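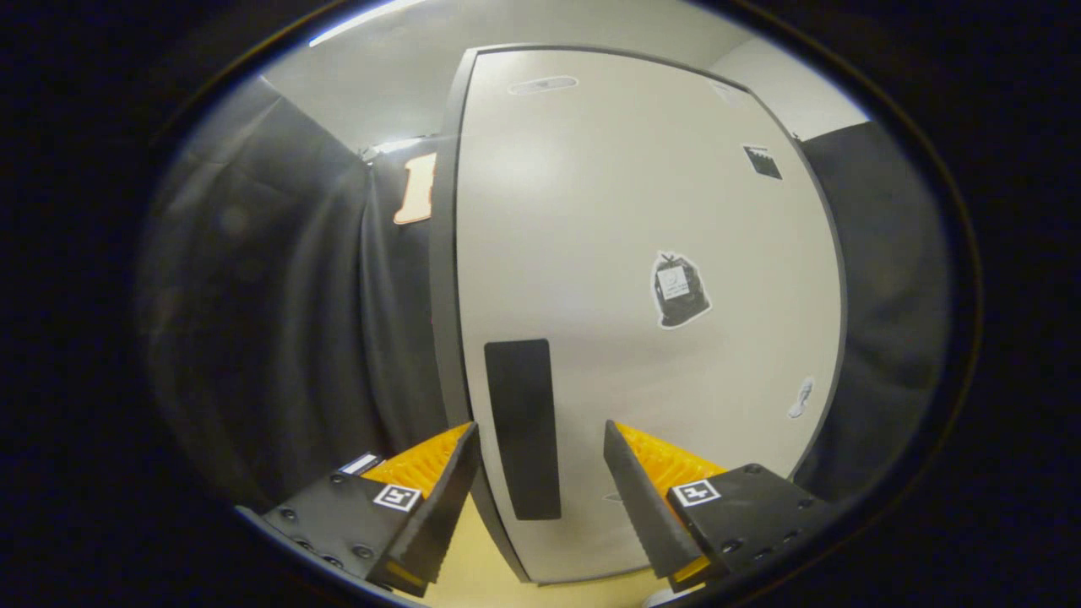 The Pondero's yellow-padded fingers, open, at the white panel with the black plate. The stickers were there before we were.

Two Fingers, No Arm

The Pondero Hand Kit costs $3155 and does not move by itself. I mention this early so that anyone who came for a robot can leave with their dignity. What you get is a gripper you hold in your own fist, a wide-angle camera that sits behind it, a charger, and a manual translated by someone who loved the word "kindly."

The idea is that you do the chore and the kit remembers it. You open a cupboard, you shut the cupboard, and the recordings go off to Maes, the company's training service, which returns something an arm can try to copy. The arm is extra. Everything worth having in this business is extra.

I had the kit for most of a month, and I'll say this for the fingers: they are lovely. The black housings are held together with a great many tiny screws, and the ridged yellow pads on the inside faces look like corn on the cob designed by a committee of dentists. They grip a mug, a sock and a phone cable equally well. Each finger carries a square black-and-white marker, which the software uses to work out how far apart the two are. Put a thumb over one and the session stops with a chirp I came to hear in my sleep.

The camera takes in nearly everything, and bends it. Straight doors come back bowed like the side of a barrel, curtains swoop, and the ceiling becomes a sort of planetarium. Maes doesn't mind. I did, for a day or two, and then began to find my own kitchen a little flat.

Doors were the part of the review I dreaded. Pondero suggests 8 good passes before you upload, a pass being one approach, one grab and one retreat. My wrist had opinions by the fifth. The gripper is not heavy in the hand for a minute, and it is very heavy in the hand for an hour, a distinction the spec sheet leaves to the buyer.

The obvious rival is the Karau Mitt, at $2922. It's lighter and the trigger is softer, but its pads are smooth and it dropped my keys twice. Karau also charges by the upload, so the saving lasts about as long as your enthusiasm. Pondero includes two months of Maes, and a new grip with a wrist strap is promised for July — kindly attach, I assume.

Who is it for? Small labs, certainly, and the sort of workshop that already owns an arm and is tired of programming it. For the home user, I can report that I have now carefully taught a computer to approach a door, and that I still open it myself.

Pondero Hand Kit, $3155, with case and charger. Spare pads sold in pairs. Reviewed 9 Jun 2025.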